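Isis: Two-Arm Table Work
Student project report, Tamayo section
2023-08-08

Our project was to get two robot arms to do small jobs at one table without getting in each other's way. The project name is Isis. We started in May with the arms already mounted and spent the first weeks on calibration and on the control code, which we wrote in Python.

The tasks were kept simple. The first was to pick up a small wooden block and set it down at a marked spot. The second was to take a plate out of a dish rack and put it back in the same slot. The third was a handover, where the left gripper passes a block to the right one.

Blocks went better than plates. A block can be gripped on any two opposite faces, so a small error in position does not matter much. A plate has to be held at the rim and lifted straight up, and if it tilts it catches on the wires. We slowed the lift down and added a short pause before the gripper closes. That helped, but it made each run longer.

The biggest problem was shadows. The arms throw shadows over the middle of the table, and our first block detector took the darker patches for objects. We retrained it on 3000 images taken with the arms in different positions. We also set aside 1000 images for testing and did not touch them until the end. False detections on bare wood dropped, although blocks lying against each other are still sometimes read as one block.

The handover is not finished. The timing between the two arms drifts during a long session, and restarting the controller is the only fix we have. The next group should run both arms from one clock before doing anything else.

Setup on the table with blocks and dish rack:
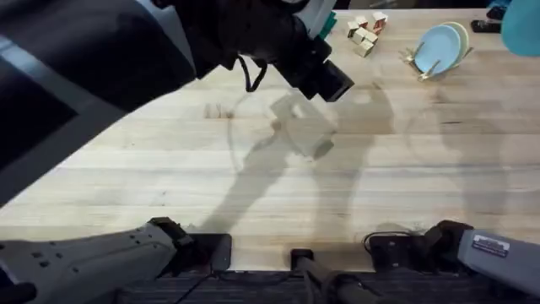
Arash Bahrami: On the drift, try logging the command times for each arm separately before you move to one clock. If the gap grows at a steady rate, you can correct for it in software and keep the controller you have.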